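How I Oil a Tired Old Table Top (and Mostly Don't Mess It Up)

I've had a few messages asking how I get a dull, thirsty wooden table looking decent again, so I'm finally writing it down. I learned this from my neighbor Mebrat Assefa, who has been rescuing furniture from the Saturday sales in Brastden for longer than I've owned a sander, and I've changed a couple of her steps to suit my own laziness.

First, what you need. Sandpaper in 100 and something finer, a sanding block, a pile of cotton rags, dish soap, and a can of furniture oil. I buy whatever the hardware store in Plultham has on the shelf. Wear gloves if you mind having sticky fingers all evening (I always forget mine).

Make sure you've got bare or oiled wood before you start. Put a drop of water somewhere it won't show and leave it alone for a few minutes. If it sits there in a bead, you've probably got varnish, and that has to come off before any oil will go in. If the spot goes dark, great, carry on!

Wash the top with warm water and a tiny squirt of soap, wipe it down, and then let it dry overnight. I know. I used to skip the overnight part and I got fuzzy, clogged sandpaper every single time.

Now sand, always along the grain. Start with the 100 and go gently, especially at the corners, where it's so easy to lean in and take off way more than you meant to. When the rings and scratches are gone, switch to the finer paper and go over the whole thing again. Vacuum, wipe with a barely damp rag, and wait until it's dry.

Shake the can, pour a little puddle in the middle and spread it out with a rag. Thin is the word here — I flooded my first table and it stayed tacky for two weeks, with a set of perfect placemat prints in it. Leave it for the time it says on the can, then wipe off everything that hasn't soaked in. Go around the edge too, and check underneath for drips.

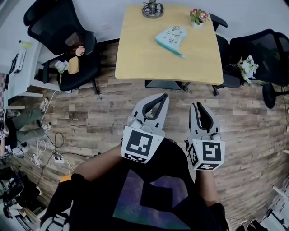

Second coat goes on the next day, same way. Most tables are happy with 2 coats, but a really dry one might want another, so look at it in daylight before you decide. If there are patches that still look chalky, do those first and then go over the lot.

Please be careful with the rags! Oily ones can heat up and catch fire all by themselves when they're balled up in a corner. I spread mine out flat on the concrete outside until they're stiff, and then they go in the trash.

Keep hot mugs and wet glasses off it for a week if you can stand to. After that I just wipe it with a damp cloth, and I give it one fresh thin coat every January, when I'm stuck indoors anyway.

Next up is the wobbly bench I bought from Faizal Chong, which needs glue and clamps and a lot more patience than I've got this month.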